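About Grernport

Hi, I'm Benvinda Prata, and I started Grernport because I was tired of paying for robot arms that showed up with a login, a sales call and no manual. We sell one main thing, the Stiltby. It's a two-arm tabletop kit, and you can put it together with hand tools over a weekend (mine took longer, I kept stopping for coffee).

What you get

The full Stiltby costs $3,157, shipped as 4 boxes. In there you'll find both arms, the mounting rail, a printed manual and a bag of spare screws. We added the spares after I lost mine under the fridge! If you'd like to start smaller, the half kit has one arm, and you can add the second one whenever you're ready.

The software is called Busenex. It runs on a regular laptop and you can read every line of it, change it, break it, write to me about it. Plenty of people do.

What we do with it

My own favorite job is tidying desk stuff. Pens and little bits and pieces are harder than they sound, all those odd shapes lying at odd angles, so it's the job we use when we're tuning a new Busenex release. Both arms, a box with compartments, and off we go. 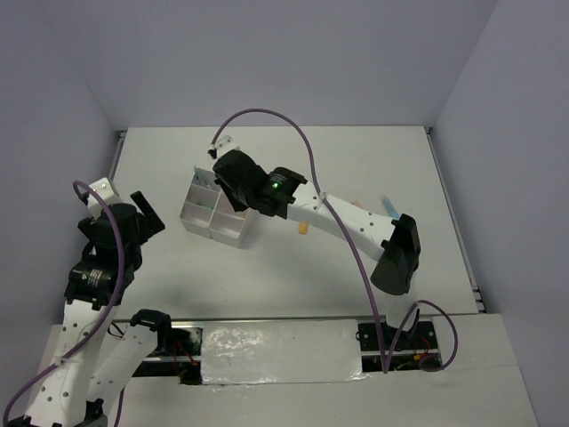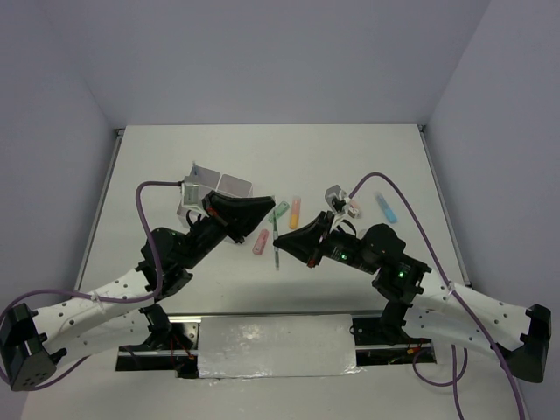 Who we are

There are 19 of us now, most of us in the old Aigner building, second floor, up the stairs with the squeaky rail. I still answer a good share of the support mail myself, usually before lunch.

Come by

Thursday is open shop, from 2 p.m. until we get hungry. Bring your half-built Stiltby if you're stuck on the wrist wiring, or just come and drive one of ours for a while. Ring the lower bell, the upper one belongs to the dentist.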